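Can a robot arm do the dishes yet? (or anything)

gandari_shop
We run a small parts washing room, and the owner is back from a trade show wanting an arm to load racks. 60 racks a shift, mixed sizes. Has anyone seen one do this outside of a demo?

wwendt
No. Seen plenty of videos. Always the same cup, same spot on the counter, and a cut right before the tricky part.

Otakar H.
Bit harsh. Simulation has come a long way and the skills carry over. Here's a still from one I've been following. 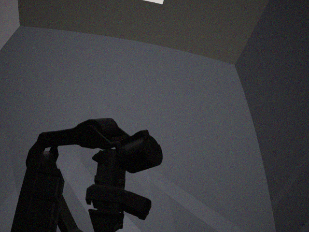
Simulated arm and gripper, looking up toward the ceiling light

wwendt
So a bare room with plain walls. Where's the grease? Where's the kid's shoe on the floor?

Otakar H.
You start simple. Same as training a new hire.

belhaj786
My new hire could load a rack by lunch. We tried an arm on towels in October. It got through 5, then folded one around its own gripper. Back it went.

gandari_shop
How much did you pay for setup?

belhaj786
Too much. And they bill you again if you move the table.

Otakar H.
Towels are soft, racks are rigid. Not the same job at all.

wwendt
Fine, then let him ask the seller for a full shift on his own dirty racks, no cuts. I'll wait.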